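Fitted sheet keeps popping off the corners at night
Drillville Community Help – Home and Household 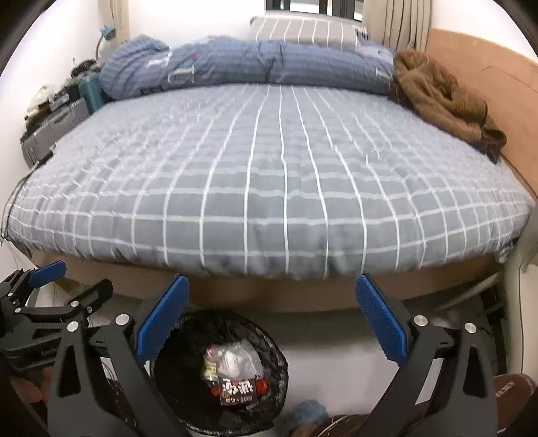 Page 3 of 70

Posted by Murray Kennedy

I've got a fitted sheet that won't stay put. It goes on all right in the morning, but by the time I wake up one of the top corners has come off and is somewhere under my shoulder. It's nearly always the side nearest the wall, which is also the side I can't get at without climbing over the bed.

The mattress is a Natside, bought in October. The one before it was a good bit thinner and I kept the same bedding, which I now think was a mistake. The label on the sheet has washed out so I can't tell you what depth it was made for. It's a cotton mix and has been through the tumble dryer more times than it should have.

I've tried turning it round so the looser end is at the foot. That moved the problem to the foot. I've also tried safety pins, but one came open and I'm not doing that again.

Do I need a new sheet, or are the clips and straps you see for sale any good? I'd sooner not spend 100 quid on bedding if a packet of clips would sort it.

Imke Dreßler
Replied at 7.40 am

It sounds like the sheet is too shallow for the new mattress. Measure the mattress before you buy anything. Lay a book or a ruler flat on top so it sticks out over the side, then measure from the underside of it down to the base. Do it with the bedding off. If you use a topper, measure with the topper on.

Then add a few centimetres for the part that tucks underneath. Shops label sheets as standard, deep or extra deep, but they don't all mean the same thing by it, so go by the number on the packet and ignore the word. If there's no number, leave it on the shelf.

Also check the elastic. Cheaper sheets only have it at the corners. You want it all the way round the hem. Pull a length of yours and let go – if it stays wavy and slack, the elastic has gone and clips will only help for a while. Dryers are hard on it. I stopped tumbling mine and dry them over the banister, and they've lasted a lot longer.

If the elastic is still sound, straps are worth a try. The sort that run corner to corner under the mattress hold better than the short ones that go across each corner, but you have to lift the whole mattress to fit them, so get someone to help. The short ones tend to ping off if you're a restless sleeper. I had a set from Tradix and the metal clips were fine on cotton but marked a jersey sheet.

One more thing. When you put the sheet on, do the two corners by the wall first, then the near ones. Most people do the easy side first and there isn't enough left to tuck in properly on the other.

stitchandmend395
Replied at 9.15 pm

Just buy a deeper one. Or use a flat sheet and tuck it in, that's what my mum did and hers never moved.

You can sew new elastic in the old one if you have a machine but it's a fiddly job. Wash it first.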